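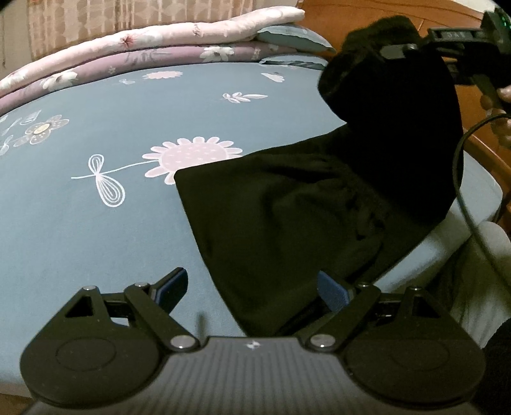

Garment handling with paired hand-held grippers, one holding the fabric clear of the bed and the other open.

Folding by Hand, for Machines
An open day in Masham shows how much of household robotics depends on people doing ordinary chores with unusual tools

The apartment that Anau keeps for its data work is on the second floor of a former dental office in Masham. It has a kitchen, a bedroom, a narrow bathroom and a hallway with a coat rack. Visitors in August were let in a few at a time, asked to leave their bags at the door and told not to straighten anything.

The instruction about straightening is a technical one. The company trains control software for two-armed household robots, and its training material comes from people performing chores with hand-held grippers. Each gripper carries a camera that looks out over the jaws. If every session began with a smooth bed and a neatly placed shirt, the software would learn to deal with smooth beds and neatly placed shirts. Bedding is therefore left where the last session put it.

The gripper is called the Jindar. It is a two-jaw tool held by a handle at the rear, with a ribbed central body and a linkage on either side. The jaws run on pivoted bars, so the pads stay at a controlled angle through most of their travel. Maximum opening is 111 millimeters. The pads are blue, backed in black, and soft enough to be dented with a thumbnail. They are the only part intended to touch the work.

Markos Drakos led the mechanical design and gave most of the bedroom demonstration. He uses the tools the way a court reporter uses a keyboard, with very little movement above the wrist. A dark garment lay in a heap on the bed. He closed the right gripper on the top of the heap, raised it until most of the fabric hung free, and held it there while the left gripper searched along the lower edge for a corner. Once the corner was found, both tools moved apart to open the cloth, and the garment went down flat on the sheet. He then folded in the sleeves, brought the hem up and pushed the result to one side. The sequence was repeated for each group of visitors, with the garment dropped from a different height each time.

Dark fabric is used often in the bedroom sessions. It is hard on cameras. Folds lose their shading, a sleeve lying across a body panel disappears, and a bulky drape can look like a single black shape with no interior detail at all. "A person gets by on touch at that point," Drakos told the group. "The model has whatever the camera gave it and the width of the jaws." Patterned sheets help a little because the outline of the garment can be seen against them. They also cause errors of their own. An early version of the software made repeated attempts to pick up a printed flower.

Gathered seams are a separate problem. Elastic pulls the cloth into small ridges, and the ridges look much like the edge of a free layer. A gripper that closes on one of them takes hold of both layers and the fold cannot be made. Drakos showed the failure on purpose. The waistband came up as a bundle, the remaining fabric twisted under it, and he had to put the whole thing down and start from the other end. That recording was kept. Failed grasps followed by a recovery are marked in the software and retained in the training set at a fixed ratio, which the company declined to give.

What the operator may do

The rules for operators are printed on a single sheet fixed inside the bedroom door. Hands stay on the handles from the start tone to the stop tone. No cloth may be pinned with an elbow, a knee or the body of the gripper. An operator may kneel, sit or stand, but may not change position while a jaw is closed. Smoothing with the outside of the pads is allowed. Shaking the garment is allowed for towels and pillowcases and forbidden for clothing with zippers, after damage to a lens cover in the spring.

Surachet Noiphan trains the operators. A new operator spends the first morning on dry beans and plastic cups and does not touch fabric until the afternoon. The usual fault, he said, is speed. People who fold laundry quickly at home carry the rhythm over to the grippers, and the recorded motion then exceeds what the robot's shoulder joints can follow. Galanis, the software that receives the recordings, checks each one against the joint limits of the target arm and rejects those that cannot be reproduced. Noiphan shows rejected recordings to the operator the same day, with the offending section drawn in red.

He also asks operators to look where the cameras look. A person folding a shirt will glance ahead to the next step while the hands finish the present one. The gripper cameras have no such freedom. If the left tool is going to need the collar, the left tool has to be pointed at the collar before it moves. Operators describe this as the most tiring part of the job. Sessions are limited to 4 hours a day including breaks, and the limit was set by the quality figures, which fall sharply after that.

From recording to arm

The back office holds the storage machines and a long desk where Verna Sorensen reviews the incoming material. The bedroom set stood at 2859 accepted recordings on the morning of the visit. Sorensen came to the project from map production and treats the recordings much as she treated aerial surveys. Coverage is her chief concern. She keeps a chart of garment type against starting condition, and the empty squares on the chart decide the next week's schedule. Long dark garments, folded from a heap, fill one of the best covered rows. Fitted sheets had almost nothing entered when we looked.

Timing between the paired tools takes a good share of her attention. Both grippers record on their own clocks, and the clocks drift. Galanis lines them up at the start tone and again at the stop tone, and spreads any difference across the session. For garment work the remaining error has little effect as long as it stays under the time taken by a jaw to close. For the kitchen tasks, where one gripper hands an object to the other, the tolerance is tighter and more sessions are thrown out.

The arms themselves were in the former waiting room, bolted to a steel table behind a waist-high barrier. They wear the same jaws and the same blue pads as the hand-held version. Kalevi Rantala, who runs the arm cell, considers this the main decision of the project and the one that has cost the most. Any change to the linkage has to be made on both versions at once. A softer pad tried last winter worked well on the arms and had to be abandoned because it tore in the hands of the operators.

Rantala ran the folding program on a gray T-shirt and then on a dark long-sleeved top. The T-shirt was finished on the first attempt, slowly, with one sleeve left slightly outside the fold. The long-sleeved top took longer. The arms lifted it, hung it for a moment, lowered it and lifted it again from nearly the same place. Rantala let this continue for up to 2 minutes before stopping the cell and turning the garment by hand. The second run produced a fold that would fit in a drawer. He did not offer a success rate for dark clothing and said that one would be published when the test procedure had been settled.

Manolis Vrettos, who owns a small linen service near the coast, had come to judge whether any of it applied to his business. His questions were about pillowcases, damp cloth and what happens when a pad wears through. Pads are replaced when the blue layer thins at the tip, a job done with one screw and a hex key. Damp cloth has not been tried on the arms. Pillowcases are scheduled for the fall, after the fitted sheets, and Sorensen wrote his address on the margin of her chart so that samples could be collected.

The bedroom was already in use again by the time the last group came back through the hallway for their bags. The start tone sounded twice. The first had been given with the left camera cover still in place, and Noiphan entered the session as void.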